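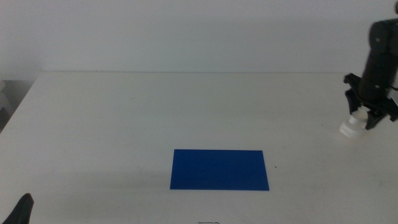

Felista Mushi asked whether the jitter was there before I turned on the replanner, and no, it wasn't, so I'm moving this out of the comments and posting it properly.

Replanner drops the place target when the gripper gets close

Posted by rimonska_bench, Feb 18, 2022

Setup: two arms, white table, blue sheet as the place area. Task is pick up the small white part, set it down on the blue. Planner is Zaki, stock config except where I say so. Fixed camera, the sheet gets segmented by color, then I take the center of the blob and project it to the table plane. That center is the place target.

With one plan up front it's fine. Pick, lift, go over, place. Boring.

With replanning on (new target every camera frame) the target starts sliding once the arm is over the sheet. Goes away from the arm, a bit at first, then a lot, and the arm chases it. Sometimes I get "target outside region" and it just stops mid-air holding the part. Other times it places right at the border of the blue.

Things I tried:
-- lowered the velocity scaling. Same thing, slower.
-- recalibrated the camera twice. Error looks good on both.
-- logged one run, 1,188 frames. Target is dead steady until the gripper comes in over the sheet, then it walks.
-- swapped the IK solver. No change, didn't expect one.

The part pose is okay by the way, I only use it before the grasp and then assume it's fixed to the gripper. Not sure if that's bad too. Need this working before I hook up the second arm, right now it's only parked.

Is this a Zaki thing or a perception thing?

Said Sqalli

Perception. Zaki is doing what you told it to.

Your gripper is black and it's covering part of the blue. The segmenter only sees what's left, so the center of the blob moves away from the arm. Arm follows, covers more, center moves again. You built a feedback loop out of occlusion. Plot blob area next to target position in that log, I'd bet they drop and drift in the same frames.

Quick fix, do this today: freeze the target. Take it while the arm is clear of the sheet, median over 90 frames, store it in the base frame, and stop updating once the gripper is over the sheet. The sheet isn't going anywhere.

Better fix if you really do want to replan:

1. Don't use the blob center. Fit a rectangle with the known size of the sheet. Two visible corners and one edge will pin it down even when a good chunk is hidden.
2. Mask the arm out. You have joint states and a model, so render the arm into the camera view, grow the mask a few pixels, and treat those pixels as unknown and not as "not blue". Big difference.
3. Gate the update. If visible area is under some fraction of the full sheet, keep the last good pose.

Also be careful with the center even with nothing in the way. The sheet shows up as a slight trapezoid from a camera angle like that, and the centroid of a trapezoid in the image doesn't project to the center of the real rectangle. Project the corners first, then take the center on the table plane. Small error but it's free to fix.

On the grasp: assuming it's fixed to the gripper is ok if the part doesn't slip. If it's got a wide base and you hold it up by the narrow end it can tilt when it touches down. I'd come down the last bit slow in a straight line, watch the finger force or the motor current or whatever you've got, and open on contact instead of at a set height.

Oh and timestamps. Check that the camera stamp is capture time, not arrival time. I had a Raltport driver stamp on arrival and spent most of December blaming my calibration.

wemen_user

had same problem, I just turned the replanning off. works fine

Felista Mushi

What Said wrote, mostly. Two things to add.

Freezing is right but put the freeze in the behavior tree, not inside the perception node. If it's burried in perception you'll forget it's there, then somebody moves the sheet between runs and the arm places on bare table. Make it a step: look, store, move. Clear the stored pose when the run ends.

And your replan rate is too high for no gain. Every frame is a lot. I'd only replan if the target has moved 3 mm or more from the one you're executing -- below that it's noise and you're just restarting the trajectory over and over. That's your jitter I think, seperate from the drift. You'd have seen the jitter even with a perfect mask.

For the region error, check whether the region is defined from the live blob too. If it is, it shrinks along with it, and 1,000 tries won't get you a valid goal in there.

If you freeze the target and it still walks, post the area plot.

Related

Parking pose for an idle second arm, where do you put yours?
Zaki: trajectory restarts on every goal update
Color segmentation vs. printed tags for flat targets
Opening on contact without a force sensor
Camera stamps and joint states don't line up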